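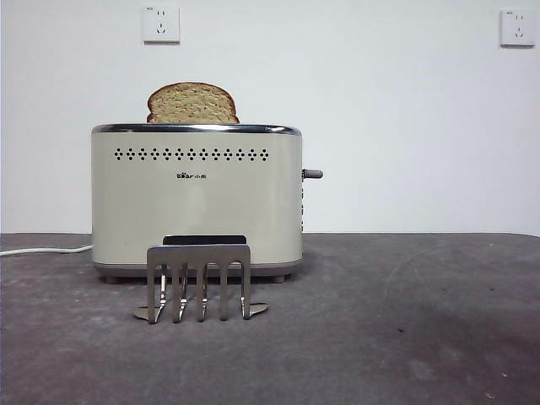

The cream toaster, with one slice up

My aunt Lise left me the flat in Tikport, the debts on the flat in Tikport, and the toaster. The flat went in September. The debts went with it, mostly. So by the time I got the room above Geeta Ahuja's wool shop I owned two suitcases and a thing for making toast, and I was oddly proud of it.

It's a handsome toaster, I'll say that. Cream, with a chrome rim you can check your teeth in (I do) and a row of little holes in diamonds along the front. The writing on it is partly Chinese, and Lise Kennedy never learned what it said. She told people it was the name of a poet. Bram across the landing thinks it's just the maker, and Bram is probably right, but he's no fun at breakfast.

Anyway -- the toast. I've always done one slice. Left-hand side, lever down, stand there in my socks. Lise did two, one for her and one for whoever was in the house, and in that house there was always somebody. Kauko Nieminen off the Collosness ferry, for a whole winter once. He ate 34 jars of her marmalade and paid for none of them, and she cried when he went.

I was thinking about Kauko that morning, which is why I didn't hear the knock.

"Is that burning?" said Geeta, putting her head round the door.

"No," I said. The bread had come up golden along the top and pale on its face, just how I like it.

"It smells like my mother's house." She came in properly then, in her coat, with the post under her arm. One for me, from Stellevdale, in handwriting like a dropped box of pins. I knew it straight away and didn't pick it up.

"Aren't you going to open it?"

"After my toast."

"It'll go cold, the toast."

"Then I'll eat it first, won't I?"

She looked at me, and at the letter, and at the other slot with nothing in it. Geeta's nearly 80 and she has never once pretended not to notice something. She took her coat off, hung it over my only chair and started going through my bread bag as if she'd paid for it.

"You've only the crusts left," she said.

"I like the crusts."

"Well, so do I."

She dropped one in on the right and pushed the lever down, my slice and all, before I could stop her. So mine had a second go and came out nearly black, and I scraped it over the sink while she slit the envelope with the butter knife and held it out to me.

"Dear girl," it began, "I believe I owe your aunt for some marmalade."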